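Course 267: Applied Manipulation Laboratory
Handout for Unit 3, Comparing Grippers on Soft Goods
Prepared by Samuele Guerra and Kwadwo Yakubu
Issued 2 Apr 2024

## Purpose of the unit

Students will compare two parallel grippers, the Nyarko and the Ondgate, on items that change shape when touched. Rigid blocks were covered in Unit 2, and the scoring used there does not carry over. A block is either held or dropped. A fabric bag may be held by its handle, by a fold, or by a single layer of cloth, and these grasps must be recorded separately.

Each pair of students is assigned one arm station in the Jillthorpe Laboratory. Both grippers are to be tested on the same arm with the same wrist camera. The camera bracket must not be moved when the gripper is changed.

## Choice of grasp point

Before closing the fingers, the operator states the intended grasp point aloud and the partner writes it down. For bags, the permitted entries are *strap*, *seam*, *panel* and *zipper*. An attempt that ends on a different part of the bag is scored as a miss, even if the bag is lifted.

The strap is the usual first choice. It is a separate loop with open space inside it, and it normally stands out well from darker cloth. Its difficulty lies in its shape. A flat strap shows its full width near the stitching and becomes very thin in the image once it twists edge-on. Software that finds the strap by width alone will often lose it partway around the loop. 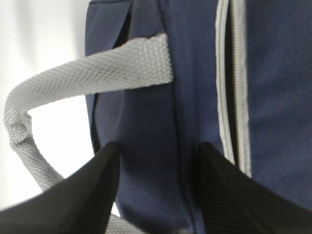

*Figure 3.1. Wrist camera view at close range: navy bag with a gray webbing handle, fingers open.*

Two points in Figure 3.1 should be discussed before the session. First, the handle passes out of sight behind the left finger and can be seen again in the gap between the fingers. A program that treats the two visible lengths as separate objects may plan a grasp on the wrong one. Second, the background inside the loop is overexposed. This helps in finding the outline of the strap but gives the depth estimate very little to work with.

Focus also differs across the view. The weave of the bag is sharp enough to follow, while the fingers are blurred. Students should therefore take fingertip position from the arm controller and use the image only for the bag.

## Procedure

1. Mount the first gripper and run the Trurkutow calibration routine.
2. Load settings file 1325 for the Nyarko or 3521 for the Ondgate.
3. Move to the close approach position and save one image with the fingers open.
4. State the grasp point, close the fingers, and lift.
5. Record the result and return the bag to the start mark.
6. Complete 69 attempts, change the gripper, and repeat.

Closing force is fixed for the whole unit. Requests to change it should be made to Mr. Yakubu before the session begins.

## Written report

The report should give the results for each grasp point and each gripper in one table. Missed attempts must be included, with the saved image number beside each. Reports that give only a total success rate will be returned for revision.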